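Quintana Residence, Household Services Office

The Household Services Office of Quintana Residence invites applications for the post of Garment and Bedroom Care Attendant. Six positions are open, all of them part time, at 19 hours per week. The appointments begin in September and run through the end of the academic year, with the possibility of renewal.

Quintana Residence provides furnished rooms to visiting scholars and their families. The office is responsible for laundry, bedding, and the care of clothing in 100 bedrooms across two buildings, known as Minum House and the Garden Wing. Attendants work inside occupied rooms, among the personal belongings of residents, and the office places great weight on discretion and a steady manner.

Bedrooms differ from one household to the next. Many residents bring their own bedding, and attendants are expected to treat it according to its material. A woven sleeping mat, a patchwork quilt, and a heavy dark garment laid out on the same bed call for three different kinds of handling, and the attendant must be able to tell them apart and proceed without supervision.

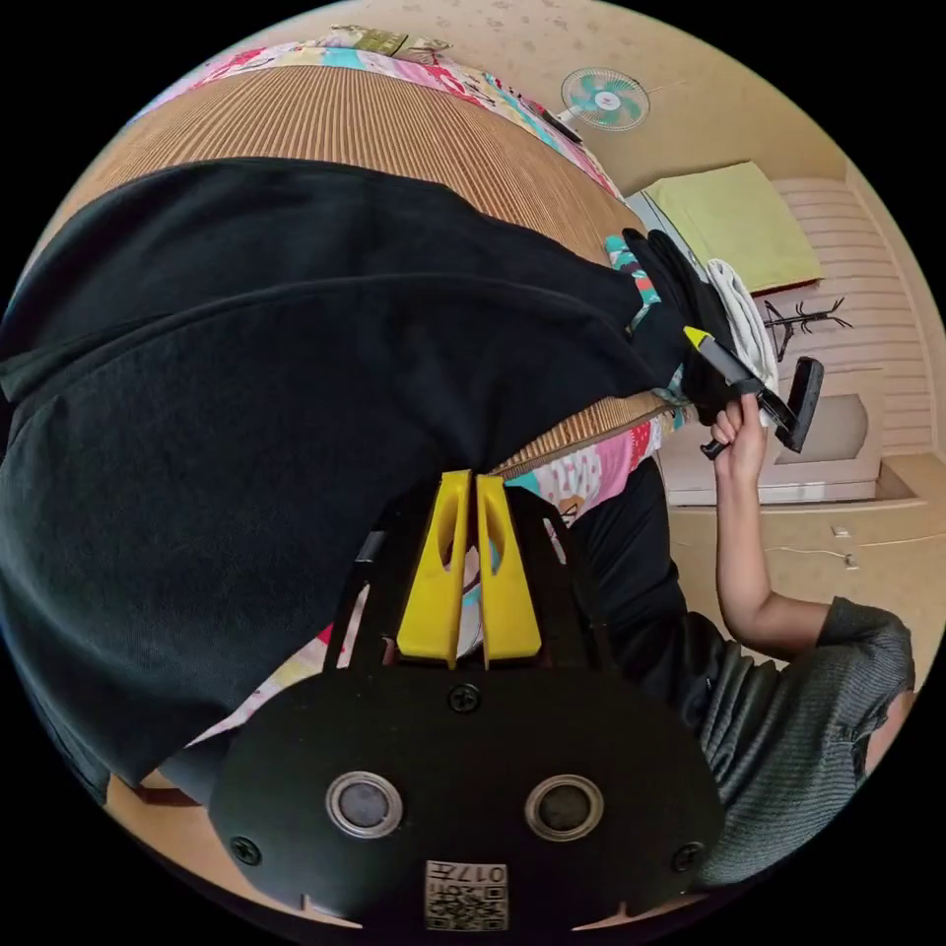
**Category: Clothing and Bed Linen (Grade 2)**

Work in this category is carried out mainly at the bedside, where clothing is spread and folded on top of the bed. Dark garments made of thick fabric are the items most often returned to the office with complaints about lint, and applicants should expect to spend a good part of each shift on them. Rattan and bamboo mats are to be wiped along the ribs and never folded against them.

**Duties**

- Sort, fold, and put away trousers, sweatshirts, knitwear, and other everyday clothing
- Remove lint and loose hair from dark fabrics before folding
- Make up beds, including those with sleeping mats, quilts, and light blankets
- Collect used towels and replace them with clean ones
- Return blankets to the top of the cabinet or to the shelf the resident has chosen
- Hang coats on the racks provided
- Dust the fronts of cabinets and drawer units, paying attention to slatted panels
- Record damaged seams, missing buttons, and stains on the room card

Attendants do not open closed drawers unless the resident has given written permission. Wall fans are cleaned by the maintenance unit and should be left alone, even when dusty.

**Requirements**

Applicants must be at least 18 years of age and legally entitled to work. Prior experience in a laundry, hotel, or private household is welcome, although it is not required. The work involves bending over low beds and lifting full bags of linen – applicants with questions about the physical demands of the post may raise them in confidence before applying. A working knowledge of English is needed for reading care labels and completing room cards.

**Training and Conditions**

All new attendants complete 30 hours of paid training under Tamara Hodoroagă, Supervisor of Linen and Clothing. Training covers folding standards, fabric recognition, and conduct in residents' rooms. Work shirts and gloves are supplied. Shifts are scheduled in the morning and early afternoon, and the schedule is posted two weeks ahead. Pay follows the residence scale for Grade 2 and is stated in the letter of offer.

**How to Apply**

Applicants should submit a one-page letter and the names of two references to Belmiro Cordeiro, Personnel Section, at the front office of Minum House. Letters may be handwritten. Applications must be received by Sunday, August 16, 2026. A drop box beside the main entrance is available outside office hours.

Selected applicants will be invited to a short interview and a practical exercise in which they fold a set of garments and make up one bed. Applicants who need an adjustment to the exercise should say so in their letter. Former attendants may apply again and are excused from the practical exercise if they completed training within the past two years.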